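Separação de objetos na caixa: notas da quarta semana do clube

A tarefa deste trimestre, no clube de robótica da escola Livau, é retirar objetos misturados de uma caixa, um a um, e pousá-los fora dela. O regulamento do torneio Triduvik dá 600 segundos por ronda. Perde-se a ronda se o braço tocar no fundo com força acima do limite programado. 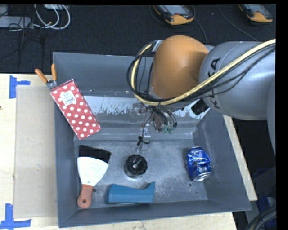 O limite de força ficou baixo de propósito nas primeiras sessões. Com o valor inicial, o controlador parava em quase todas as descidas, mesmo sem contacto, por causa do peso dos cabos que acompanham o braço KUKA. Compensámos a carga da ferramenta no software e voltámos a medir com o braço em quatro posturas. As paragens falsas passaram a ser raras, mas ainda aparecem quando o punho roda muito para um dos lados e o feixe estica.

O conjunto de objetos mudou duas vezes. Na primeira versão só havia blocos, e o programa resolvia tudo com a mesma descida vertical. Agora há uma lata de bebida amolgada, um raspador de lâmina branca e larga, um alicate de cabos laranja e uma caixa vermelha às bolinhas brancas, comprida, que facilmente fica atravessada sobre a borda. Cada um pede uma abordagem diferente:

Lata: o metal amolgado reflete de forma irregular e a nuvem de pontos vem com buracos. Usamos o contorno da imagem a cores para completar.

Raspador: pega-se pelo cabo. Pela lâmina escorrega.

Alicate: massa concentrada na articulação. Se a pega for feita pelos punhos, roda durante a subida.

Caixa às bolinhas: quando fica inclinada contra a parede, a estimativa de orientação falha. O detetor foi treinado quase só com objetos deitados, erro nosso.

Na terça-feira corremos uma série de 100 tentativas, com os objetos baralhados à mão entre cada uma. Resultado: 41 falhas. A maior parte foi de perceção (pose errada), e as restantes foram de pega, com o objeto a cair antes de passar a borda. Não é um bom número. Serve de referência, porque até aqui cada grupo media de maneira diferente e não havia como comparar.

Alterações para a próxima série:

1. Acrescentar ao treino imagens com objetos encostados às paredes.
2. Reduzir a velocidade nos últimos centímetros da descida.
3. Registar a força em todas as tentativas, incluindo as que correm bem.
4. Refazer a calibração entre câmara e base do braço no início de cada sessão — a fita azul marca as referências na mesa e não é para arrancar.

A biblioteca de planeamento continua a ser a Biltcombe. Experimentámos trocar o gerador de trajetórias por um escrito por nós, mais simples, e o tempo por ciclo piorou. Fica guardado num ramo à parte, para quem quiser pegar nele depois dos exames.

Falta decidir a ordem de recolha. Um grupo defende tirar primeiro o objeto mais alto, outro prefere o de maior confiança do detetor. Vamos correr as duas estratégias com as mesmas disposições iniciais e publico aqui a tabela em março, junto com o código de registo.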